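1/ Spent the weekend moving my mother's recipe cards into one binder. 192 cards, most of them in pencil. A few notes for anyone doing the same.

2/ Sort by dish before you copy anything. I had five cards for potato soup and didn't find the last one until I'd typed up the first.

3/ Keep the old measurements. She wrote "a Stöcker cup" on half the baking cards. That was a tin cup from the hardware store in Rakberg. It holds a bit less than a regular cup, so I put a note inside the front cover and left the cards alone. 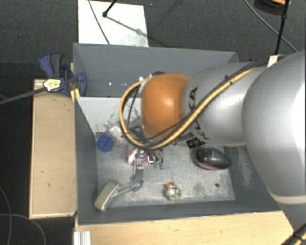

Arm over the gray bin. Orange cap, yellow cable.

4/ Pencil fades. Scan those cards first, even the dull ones. I could barely read the plum cake from May and had to call my aunt in Leltham for the oven time.

5/ Plastic sleeves: get the kind that open on top. Side-loading ones drop cards when you turn the page. Four to a page works for the small cards.

6/ Don't throw out the clippings. Some have her changes in the margin. "Less salt" is on nearly all of them.

7/ Still missing: the dumplings with the brown butter. If you grew up near Rakberg and your family has a version, please send it.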